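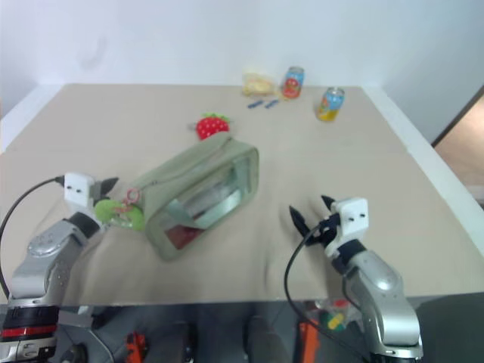
SLIDE 1: THE BAG ON THE TABLE

Hi everybody, thanks for coming out! Drindlow talk, January 24, 2021, and I get 11 minutes, so wave at me if I start rambling (I will).

I want to talk about packing a small bag. I know, big topic. But I have repacked my own bag so many times that I've ended up with opinions, and the folks at Brelladov made the mistake of asking for them.

Start with a pouch you can see into. Mine of choice is pale green with a clear window on the side, and I love a window! You don't dig, you just look. And put a charm near the zipper end, something bright, lime green if you can stand it. Easy to spot on a crowded seat.

(Pause. Ask who has a charm on their bag right now.)

SLIDE 2: WHAT GOES IN LAST

Lay it all out first, drinks too. Cans are heavy, so decide early whether they're coming along or staying behind. I once carried two of them from the Kilanico parking lot in a bag this size and the handle has never forgiven me.

Then soft stuff on top. A plush or a toy vegetable squishes down nicely, and chips go in a bag of their own, please, or you'll be eating dust.

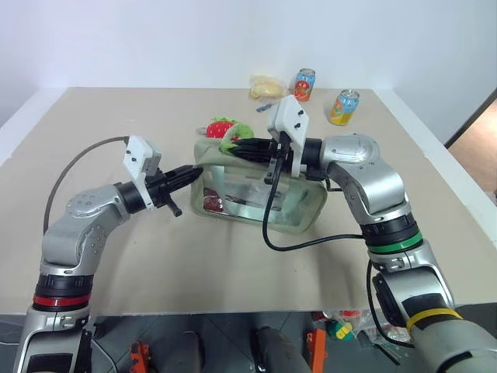

Strawberry and greens up at the rim, yellow snacks still back on the table.

Hold the rim open while you load. I skipped that for years and kept snagging things on the zipper, which is how I lost a perfectly good key ring.

(If there's time: the Saab glove box story. Keep it short! Skip the part with the mustard.)

Questions, then coffee in room 11.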